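The bottom of the bin

6 min read · 2 comments

I have been meaning to write about bins for ages, and I don't mean the sort you put out on a Monday. I mean big metal ones, with sloping sides and a flat floor, that you tip things into and then spend the rest of your natural life getting things out of again. 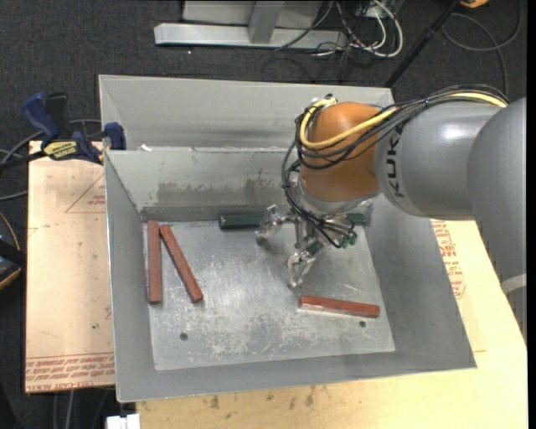 My fondness for them goes back to my first proper job, which was in the stores at Barros, under a very patient woman called Bronwyn Pryor. We had a row of sheet-metal bins down one wall and everything that came in loose went into them: brackets, bars, spacers, odd lengths of this and that. I was nineteen and had never given a moment's thought to how a thing is kept when there are 1,000 of it. At home we had drawers! If a drawer got too full you pushed harder.

Bronwyn's first lesson was about the slope. A bin with straight sides looks as though it holds more (and I suppose it does), but small pieces settle into the corners and stand up against the walls, and you end up scrabbling for them with your fingertips. Lean the walls outward and most of what you drop in slides down towards the floor, where you can get at it. Most of it, mind. There is always a piece that finds its way up against a side and stays there, and another that goes and lies flat along the back as if it had been measured for the spot. Those are the last ones out of any bin I have ever emptied.

I do like the last few, though. A full bin is just a heap, and you take whatever is on top without really looking at it. When you are down to a handful, lying at all angles with plenty of bare metal between them, you start to see them one by one. Red ones look terribly smart on grey metal. Dark green is another matter. A green bar in the shadow of the back wall can go clean out of your head, and I have sworn to Bronwyn's face that a bin was finished when there was one sitting there in front of me. She never said anything. She would just lean on the rim and wait.

The other thing I like is the floor. You only meet it when you are nearly done, and it's always shinier than the walls, with all those scuffs and scratches going every which way. I used to try to polish ours out when things were slow. Kamran Sandhu on the next bench thought this was the funniest thing he had ever seen, and he was quite right, as the marks were back by the end of the week. Now I'd leave them be. A worn patch is where the work goes on, and a new bin looks a bit lonely to me until it has got a few.

All this has come up because I've finally got one of my own. I had been keeping an eye out since the summer and Rokeya Pramanik, who knows everybody, heard that Trerkach were clearing out and had 2 going. I took the bigger one. It is far too big for the shed, as I was told at some length by everyone who helped carry it, and it now sits where the bicycles used to be.

So far it holds offcuts. I had been keeping those in cardboard boxes, sorted by length, and if you have ever kept offcuts by length you'll know how that ends. You want a short piece, you can't bear to cut a middling one, you go through the box of short ones and they are all a whisker too short, and by then your tea's gone cold. Now they are all in together and I simply have a rummage. Gerrit Motaung says this isn't a system at all. He has a wall of little Hulla trays with labels on, and they are lovely, and I would last a fortnight with them.

I have made a few rules, mind you. Nothing round goes in, because it all rolls to one end. Nothing smaller than my thumb. No scraps of paper, which creep in with everything and stick to whatever will have them. And once in a while I intend to go right down to the floor, take out every last piece, have a proper look at what I've got and be strict about what goes back.

I did the first of these at the weekend and it took most of an afternoon, largely because I kept stopping to look at things. I found the piece of oak I'd accused my brother of burning. I also found six lengths of painted batten from the old gate, four red and two green, and stood there for a good while wondering what on earth I could make with them. A shelf, possibly, or something for the runner beans. I put them back in.

Next time I'll show you what I've done about the lid, or haven't done, depending on the weather.

1,270 shares

2 comments

Simone Sampaio
My dad had bins like that and we were forbidden to climb in them, so naturally we did. Keep the batten for the beans!

Gerrit Motaung
It is still not a system.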